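Setting up your client file in Prurker (part 2)

If you've got your login from the Cullbridge office, you're ready for the fun bit! I do this with a coffee next to me, and it still goes quicker than the old paper forms ever did.

1. Open Clients, then New File. Type the policyholder's name the way it's printed on the policy (nicknames go in Notes).
2. Pick the cover type. For home and contents, choose Carroll from the list and leave Gosstead alone, that one's for farm policies.
3. Enter the sum insured and the yearly premium. No commas please! Prurker reads 3,249 as 3 and I've had some very worried phone calls over that.
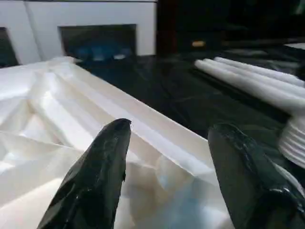
4. Tick Advice Given and attach your letter. Files over 4,000 KB get bounced, so scan in black and white.
5. Hit Save, wait for the green bar, then hit Lock.

Note: once a file is locked you can still add notes, but you can't change the premium.

Caution: don't use Copy File for a renewal. It carries over last year's advice date, and I had to fix 171 of those in January (never again).

Stuck on step 4? Email me, Aoife Flanagan, with the file number in the subject line.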